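About Tresida

Hello, and thank you for wandering over to this page! Most people come to our site for opening hours or to see whether the plum-colored polish is back in stock, so if you're here to read about us, please get comfortable, because I do tend to go on.

Tresida is a small nail school and salon, and we make our own line of polishes and hand creams too. I'm Zuzana Michalík, and I started it with my friend Silvia Trnka after we had both spent years doing nails in other people's salons. We liked the work and we loved the clients, but we were always being hurried along. A manicure had to be over in 22 minutes at the last place I worked (there was a timer on the wall, and I can still hear it). We wanted somewhere a person could sit down, look through the colors, change her mind and then change it back again.

The school part came later, more or less by accident. Clients kept asking Silvia how she got such a thin, clean line along the cuticle, and she kept showing them, and before long she was showing so many of them that we put it on the calendar as a class. These days we have 2 courses. The beginner course covers shaping, cuticle care, base coats and plain polish put on well, and it takes longer than you'd think to get to the plain polish. The second course is nail art, with stamping, fine brush work, foils and those soft blended colors everyone asks for in December.

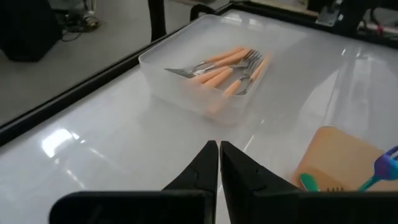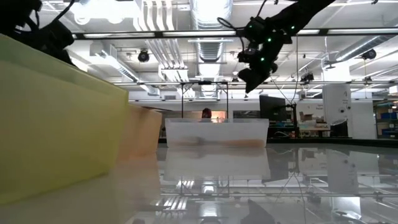
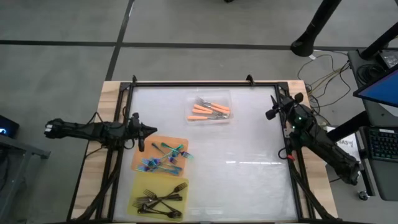 Our polish line is called Drurura. People ask what it means, and I'm sorry to say it means nothing at all, it's just a word my niece used to sing when she was little and we were painting her toes. There are 30 shades at the moment. Eyvindur Thoroddsen mixes them for us, and he is very patient with the two of us, who will argue over a gray for a whole afternoon and then ask him for the first one he made. The creams are his as well. The almond one is my favorite, though Silvia will tell you the unscented one is better for sore hands, and she may be right.

Anežka Tóth teaches most of the beginner classes now and also looks after the front desk, so hers is probably the voice you'll hear when you call. If you're nervous about your first class, do tell her. She came to us as a student with shaky hands and a terrible habit of flooding her cuticles, and she remembers exactly how it felt!

A few practical things, while I have you. Classes are kept small and everything you need is on the table when you get here, but you're welcome to bring your own brushes if you have ones you love. Please come with bare nails. If you have an allergy to gels or any kind of nail glue, let us know when you book and we'll talk it over with you first. We don't do extensions on anyone under sixteen, and we don't do them over damaged nails either, however nicely you ask.

Gift cards can be used for classes, salon visits or polish, and they don't run out. If you have an old paper one from Oravec, the little shop that was in our building before us, bring it along and we'll take it. We promised the owner we would and we still get one every now and then.

Write to us through the contact page or call during salon hours. Silvia answers the messages in the evening, usually with a cup of tea next to her, so give her until the next day.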